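标题：旧餐桌翻新，木蜡油还是水性漆？顺便问白点怎么去

楼主 晚风过桥
2024年5月25日

桌子是从二手市场收的，卖家说是Grinmont早年的款，我查不到型号，桌底只有一个手写的编号3231。长边一米四，四条腿很稳，抽屉滑道有点涩，别的没毛病。拉回来花的运费比桌子还贵。

打算自己翻新，放在厨房当餐桌兼案板台用。家里有小孩，每天擦好几遍，汤汤水水少不了。现在纠结两个问题：

一是面漆。木蜡油手感好，坏了能局部补，可是怕烫怕水。水性漆省心，但看过几张成品，塑料感重。

二是桌面上有白色的东西，卖家说以前放在装修的房子里，没盖布。我用湿抹布擦过一遍，没什么变化。指甲能刮掉一点点，不敢用力。

预算2000以内，包括砂纸和工具。砂光机我没有，可以借。

2楼 木屑满地
先别急着选漆，白的是什么先弄清楚。腻子、石膏、乳胶漆，处理办法都不一样。发张近一点的图。

3楼 晚风过桥（楼主）
刚弄的，桌面左半边最严重。 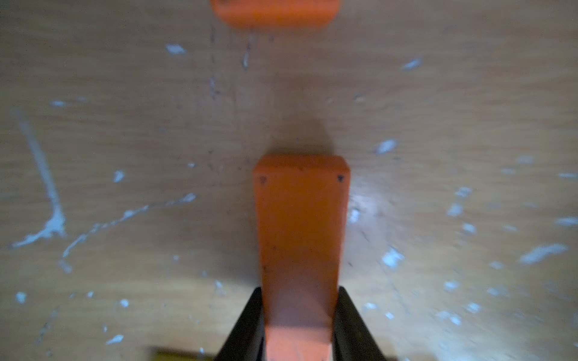 桌面近照，白印子还没处理

整张桌子差不多都是这种情况，只是疏密不同。

4楼 木屑满地
看着像漆或者腻子干在上面。找个不起眼的点，棉签蘸酒精按半分钟，发软发黏多半是乳胶漆，没反应再试温水。腻子泡了温水会变粉，用塑料刮片顺着木纹推就行。别用钢丝球。

5楼 阿柚不吃柚
同意先试。另外酒精会伤虫胶漆，老桌子要小心，一定在桌底或者腿内侧先试原来的漆面，别直接上桌面。

6楼 老码头三号
费那个劲干什么，反正要打磨，120目一遍全没了。我去年翻的那张比这个脏多了，半天搞定。

7楼 木屑满地
回6楼：要看是实木还是贴皮。贴皮就那么薄，120目上机器，停一下就露底。而且腻子粉会糊砂纸，一张纸磨不了几下就废。先刮再磨，总时间反而短。

8楼 老码头三号
Grinmont早年的不都是实木吗？

9楼 夏至未眠
不是，我家那张茶几就是贴皮。看桌边的端面，木纹能从桌面连着转下去就是实木，侧面另外封了一条边的就要当心。

10楼 晚风过桥（楼主）
看了，短边能看到年轮，纹路跟桌面对得上。应该是实木拼板。抽屉底板是夹板。

11楼 夏至未眠
那就放心磨。120、180、240三遍，最后一遍手工顺纹。240以上就别磨了，上木蜡油吃不进去。

说到面漆，我投木蜡油。我用的Letari硬蜡油，两遍，餐桌用了三年，热碗垫个垫子，没出过大问题。杯子印有过，拿百洁布轻轻蹭一下再补一层薄的，第二天就看不出来。

12楼 阿柚不吃柚
三年里你补过几次？

13楼 夏至未眠
每年整体补一次，局部的随手补，没记过。

14楼 阿柚不吃柚
这就是问题。有小孩的家里，谁有空每年把餐桌清空晾一两天。我两种都做过，书桌用木蜡油，餐桌一定用水性漆。塑料感是刷厚了，或者选了高光。买哑光的，Verbruggen的双组分就可以，稀释一点，薄刷三遍，每遍之间320目轻轻过一下，摸起来没那么假。

15楼 老码头三号
双组分新手别碰。配好就得在规定时间里用完，楼主第一次做，边刷边干，刷痕一道一道的，到时候还得重磨。单组分够用了。

16楼 阿柚不吃柚
一次少配一点就行了，分面做。单组分我也用过，酱油滴上去隔夜擦不掉。

17楼 木屑满地
两位说的都对，看人。我补一条：不管用哪种，要等完全固化再用。表干不等于能放热锅，罐子上写几天就等几天，梅雨天还要再加。楼主如果在南方，六月湿度大，水性漆干得慢，尽量赶在前面做完。

18楼 晚风过桥（楼主）
在南方，所以有点急。阳台能放下，就是下午太晒。

19楼 夏至未眠
不要在太阳底下刷，表面干太快，里面没干，容易起泡。早上刷，刷完挪到阴处。

工具方面，砂光机能借最好，Jurnon的圆盘机也不贵，不过吸尘接口要配转接头，我当时就买错了口径。口罩别省，旧漆的粉尘不要吸，打磨的时候小孩别在旁边。

20楼 晚风过桥（楼主）
汇报一下。桌腿内侧试过了，酒精对原来的漆没影响。白点用酒精没反应，温湿布敷了一会儿以后边缘能推起来，推下来的是粉，按4楼说的应该是腻子。今晚先把大块的刮掉，小点留给砂纸。

面漆我倾向单组分哑光水性漆，先在抽屉底板上刷一块试试，不满意再换木蜡油。

21楼 老码头三号
抽屉底板是夹板，跟桌面吸漆不一样，试出来颜色不准。拿桌面背面试。

22楼 晚风过桥（楼主）
有道理，改在桌面背面试。

23楼 木屑满地
敷布别敷太久，水进了拼缝会鼓。刮完晾透再上砂纸。

读者评论（5）

豆花加辣：收藏了，家里也有一张老桌子，一直没动手。

北窗听雨：抽屉滑道涩的话，打点蜡烛就好，不用换。

小满：想看成品，楼主刷完记得更新。

石阶青苔：支持木蜡油。水性漆磕一个角就要整面重做，我家那张补了还是有色差。

13号院：请问运费多少？我在外地也看中一张，卖家不包送，没想好要不要买。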